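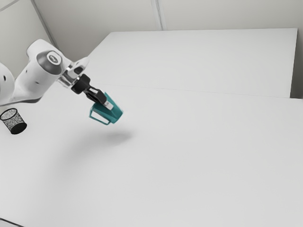 Besuch beim Tag der offenen Tür in Amden: Was eine kleine Roboterzelle kostet

Am Samstag, 8. Dezember, waren wir zu viert in Amden, wo die Firma Flatier ihre Vorführräume geöffnet hatte. Wir planen für das kommende Jahr eine Zelle zum Umsetzen von Kleinbehältern und wollten vor dem Budgetgespräch Zahlen haben. Die Anmeldung lief über das Formular auf der Website, Parkplätze gab es hinter der Halle.

Der Rundgang begann mit der Planung am Rechner. Bei Flatier wird jede Zelle zuerst simuliert, bevor ein Angebot hinausgeht. Geprüft werden Reichweite, Greifpunkt und die Höhe, mit der ein Teil über dem Tisch geführt wird. Wer eigene Behälter hat, schickt die Maße vorab ein. Für die Simulation eines einzelnen Greifvorgangs verrechnet die Firma 298 Franken, bei einer späteren Bestellung wird der Betrag angerechnet. Das fanden wir fair. Die Dateien gehören danach dem Kunden, auch wenn er anderswo kauft.

Danach ging es in die Halle. Zwei Zellen liefen, eine dritte war für Fragen geöffnet. Der Mitarbeiter am Stand riet, beim Arm nicht zuerst auf die Traglast zu schauen. Unsere Behälter sind leicht, teuer wird es bei den Greifern. Ein Parallelgreifer mit zwei Fingern reicht für Behälter mit geradem Rand. Bei schrägem oder weichem Rand braucht es angepasste Finger, und die werden pro Satz gerechnet. Wir haben drei verschiedene Behältertypen und müssen also mit mindestens zwei Sätzen planen.

Zum Vergleich hatte Flatier auch eine Steuerung von Sakamoto aufgebaut. Sie ist in der Anschaffung günstiger, die Wartung muss aber separat abgeschlossen werden. Die Lieferzeit wurde uns mit 18 Wochen angegeben, für die hauseigene Variante mit 10. Wer im August in Betrieb gehen will, muss nach dieser Rechnung im Frühling bestellen. Reserve für die Abnahme ist darin nicht enthalten.

Am meisten gebracht hat uns die Kostentabelle, die am Ende auflag. Folgende Posten fehlten in unserem eigenen Entwurf:

Tisch und Unterbau, wenn der vorhandene Tisch nicht steif genug ist
Schutzkonzept und Risikobeurteilung
Schulung für zwei Personen
Ersatzfinger und ein Satz Verschleißteile
Anpassung der Beleuchtung, falls später eine Kamera dazukommt

Allein für Schulung und Risikobeurteilung sollen wir 3.000 Franken einsetzen. Dazu kommt der Strom- und Druckluftanschluss, den unser Elektriker offerieren muss. Elektrische Greifer kommen ohne Druckluft aus, kosten aber mehr. Wir lassen beide Varianten rechnen.

Über Mittag gab es Suppe im Erdgeschoss. Der Vortrag zur Finanzierung am Nachmittag war kurz und blieb allgemein. Miete ist möglich, die Konditionen gibt es nur auf Anfrage. Zum Projekt Grorkberg, das im Programm als Praxisbericht angekündigt war, lag lediglich ein Faltblatt auf. Investitionssummen standen keine darin.

Für unser Budget führen wir jetzt zwei Varianten mit den gleichen Nebenkosten. Die Maße der drei Behälter gehen nächste Woche nach Amden, das Angebot von Sakamoto fordern wir gleichzeitig an.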